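How to Restring a Pearl Necklace with Knots

Updated May 25, 2021

Silk thread stretches and wears with use. A pearl necklace worn every week should be restrung once a year; one worn a few times a season can go two or three years. Check the strand each February, or at any other fixed point in the year, and restring it if any of the following apply:

Thread is visible between a pearl and the knot beside it.
The knots have turned gray or fuzzy.
The strand hangs in a loose curve when held up by the clasp.
Pearls slide along the thread.

The procedure below is for a single strand of round pearls, knotted between each pearl, with French wire at the clasp. It assumes drill holes of standard width. Allow two evenings for a first attempt.

Materials

Silk bead cord, size 4 for most 6 to 7 mm pearls. Size 2 suits smaller holes. We use Solberg carded silk, which comes with a twisted wire needle attached at one end. Loose silk on a spool also works but needs a separate needle.
French wire (also sold as gimp or bullion), medium, two pieces of 1/4 inch each.
Knotting tweezers with fine, smooth tips. Serrated tips fray silk.
Small sharp scissors.
Bead board with a flocked surface. The Monent board, part number 3562, has a U-shaped channel marked in inches.
Jeweler's cement with a needle applicator.
Bead reamer, only if a hole is too tight for the second pass of thread.
Soft cloth and a bowl of lukewarm water with a drop of mild soap.

Do not use nylon fishing line. It takes a permanent kink at each knot and its cut ends are stiff enough to scratch skin. Polyester bead cord is acceptable for glass pearls.

Step 1: Record the layout

Lay the necklace flat before cutting anything. Note which side the clasp tongue is on, the total length including the clasp, and whether the strand is graduated. On a graduated strand the largest pearl sits at the center and the sizes step down toward both ends, often by fractions of a millimeter that are hard to judge by eye. Write down the order if you plan to stop partway through.

Work on a cloth-covered surface. A bare tabletop lets pearls roll, and a dropped pearl can chip at the drill hole.

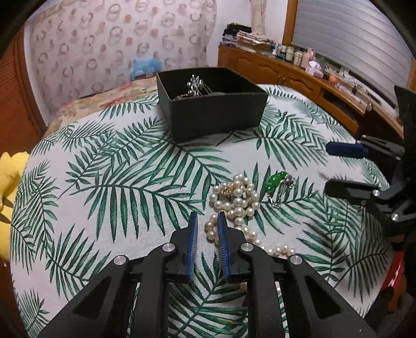

Measure with a cloth tape and write the figure down. Old silk stretches, so the length you measure will be longer than the length at which the piece was first strung. A strand that reads 18 1/2 inches was very likely made at 18. If you want the finished piece to match the worn length, leave out nothing and expect to add a pearl or a second short piece of French wire at each end.

Step 2: Cut the old strand

Start at the clasp. Cut the thread between the clasp and the first pearl, then snip each knot and move the pearl directly into the channel of the bead board. Keep the order. Cut one knot at a time – pulling the thread through several pearls at once drags broken knots into the holes.

If a hole is blocked with old cement or silk, clear it with the point of a needle from the outside in. Ream only if this fails. Keep the pearl and the reamer tip wet while reaming, and turn the reamer by hand.

Step 3: Clean the pearls

Wipe each pearl with a damp cloth and the soap solution, then with plain water. Do not soak them, and do not use an ultrasonic cleaner, ammonia or jewelry dip. Let them dry for 60 minutes on a towel before stringing. Water left in the hole will weaken the cement and can discolor silk.

Step 4: Prepare the thread

Unwind the full card and stretch the silk by hand, a foot at a time, with steady pressure. Hang it overnight from a hook with a small weight on the lower end if you have time. Unstretched silk opens gaps within a few weeks.

For an 18-inch necklace, one two-yard card used single is enough. For lengths over 22 inches use a longer cut from a spool. Tie a temporary overhand knot three inches from the tail.

Step 5: Attach the first side of the clasp

Thread three pearls, one piece of French wire, and the clasp ring, in that order. Slide everything down toward the tail. Pass the needle back through the pearl nearest the wire. Pull until the wire closes into a small loop around the clasp ring. Handle French wire by its ends only; once the coil is pulled open it cannot be reused.

Knot the working thread and the tail together tightly against the pearl. Pass the needle through the second pearl, knot again, and repeat for the third. Undo the temporary knot as you reach it.

Step 6: Knot between pearls

String the next pearl and push it against the last knot. Make a loose overhand knot. Put the tweezers through the loop, grip the thread right where it leaves the pearl, and draw the loop down onto the tips. Close the knot, slide the tweezers out, and push the knot against the pearl with a thumbnail.

Knots should be the same size and all tied in the same direction. A knot that closes too early cannot usually be saved. Try a fine needle in the center of it first – if the silk begins to fray, cut back and start over.

After 20 pearls, hold the strand up and check for gaps.

Step 7: Attach the second side of the clasp

Leave the last three pearls unknotted. Add the second piece of French wire and the other half of the clasp, then return through the last pearl. Take up all slack before knotting. Tie a knot around the main thread, pass through the next pearl, knot, and pass through one more.

Apply a very small drop of cement to the final knot at each end. Trim the tails flush once it has dried.

Clasps

Fishhook clasps such as the Sallenetti pattern have a narrow ring, and fine French wire may be needed in place of medium. Box clasps from Trornell have a wider ring and take either. Test the fit before threading.

Storage

Store the necklace flat in a cloth pouch. Leave it off for a day after restringing so that the cement can cure fully.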